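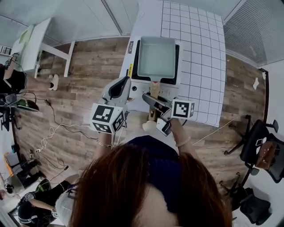 Chapter 7
Heat, Power, and Cost in the Home Kitchen

Chapter outline
7.1 Power and energy
7.2 Reading an appliance label
7.3 How heat reaches the food
7.4 Working out the cost of a meal
7.5 Safe loads on a kitchen circuit

Words to know
watt, kilowatt-hour, rating plate, thermostat, duty cycle, conduction, convection, branch circuit

Before you begin
You should be able to multiply and divide decimals and change minutes to a fraction of an hour. If you have not worked with units since Chapter 2, go back to the table at the end of that chapter.

Most of the energy used in cooking goes into making something hot. A burner, an oven, a toaster, and a rice cooker do this in different ways, but each one turns electricity or gas into heat and moves part of that heat into food. The rest warms the pan, the body of the appliance, and the air in the room. This chapter deals with electric appliances only. Gas is covered in Chapter 8.

Many kitchens now have at least one tabletop cooker with its own heating surface and a row of buttons. These appliances are often sold as a cheap way to cook. Whether they are cheap to run depends on three things: how much power they draw, how long they are on, and what the household pays for electricity. Two of those can be found in a minute or so. The third, the time, takes some care, and students often get it wrong.

7.1 Power and energy

Power is the rate at which an appliance uses energy. It is measured in watts. A cooker that draws 900 watts uses energy four and a half times as fast as one that draws 200 watts. Power alone does not tell you how much energy a meal takes. For that you also need the time.

Energy on an electricity bill is measured in kilowatt-hours. One kilowatt-hour is the energy used by a load of one kilowatt running for one hour. To find it, divide the watts by 1,000 and multiply by the hours.

Energy (kilowatt-hours) = power (watts) ÷ 1,000 × time (hours)

Worked example 7.1
The Chaturvedi household cooks a stew in a slow cooker that draws a steady 200 watts for seven hours. The Drarnero household heats a dish on an electric tray that draws a steady 900 watts for one hour. Which meal takes more energy?

Slow cooker: 200 ÷ 1,000 × 7 = 1.4 kilowatt-hours
Electric tray: 900 ÷ 1,000 × 1 = 0.9 kilowatt-hours

The slow cooker has the lower power rating, but it takes more energy in this case. Both households live in Candumberg and pay 28 cents per kilowatt-hour, so the stew costs a little over 39 cents to cook and the tray dish a little over 25 cents.

The example assumes that each appliance draws the same power the whole time. Many do not. A thermostat switches the heating element off when the set temperature is reached and on again when it falls. The share of time that the element is on is called the duty cycle. If the element in a 900-watt appliance is on for half of an hour, the energy used is 0.45 kilowatt-hours. Section 7.4 shows how to measure this with a plug-in meter.

Checking a bill
A monthly bill lists the energy used by everything in the home. Suppose a bill in Candumberg shows 146 kilowatt-hours. At 28 cents each, the energy charge is $40.88. Service fees and taxes are added on separate lines and do not change with what you cook.

7.2 Reading an appliance label

Every appliance used in this course should have a rating plate. Look on the bottom or the back, with the appliance unplugged and cool. The plate gives the voltage, the power in watts or the current in amperes, and the model number. If only the current is given, multiply it by the voltage to get an estimate of the power.

The Wuvex tabletop cooker used in Activity 7A has its plate on the underside. Copy the figures into your notebook before you add any food or water. You will need them again in Section 7.5, where you will add up the loads on one branch circuit.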